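Let the Arm Have the Chip Cans

I stocked shelves for three years before Skumeo hired me, and my wrists still remember it. So yes, I'm excited that a robot can pick up a can of chips at our shelf and counter! 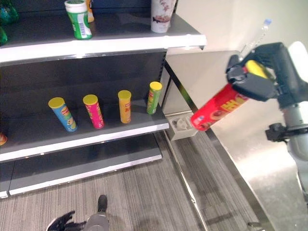 What changes for the crew

A busy night at our Owino store means up to 900 items to put out. People do that bent over, half asleep, and then they're too worn out to help anyone in the morning.

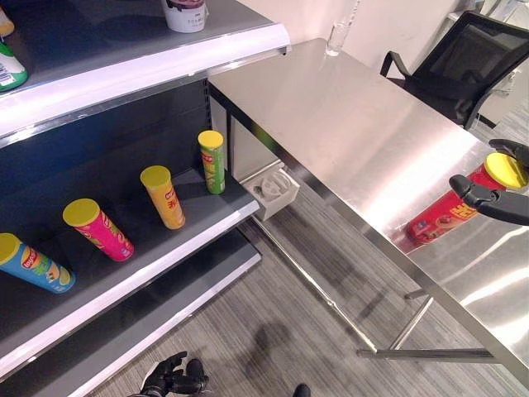 I'd give that part away tomorrow. What I'd keep is the ordering, the odd requests, the regulars who want to talk about soup - the stuff we were good at and never had time for. 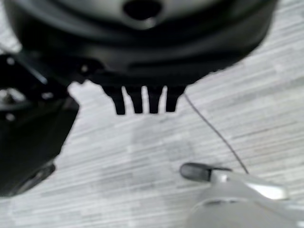 My one demand is that the hours stay. If management saves four shifts a week and cuts four shifts a week, we've gained nothing, and I'll say so at the November meeting.
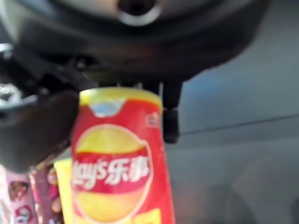
Train us on the thing, too. Night crew should be first in line, with a raise that starts the same day.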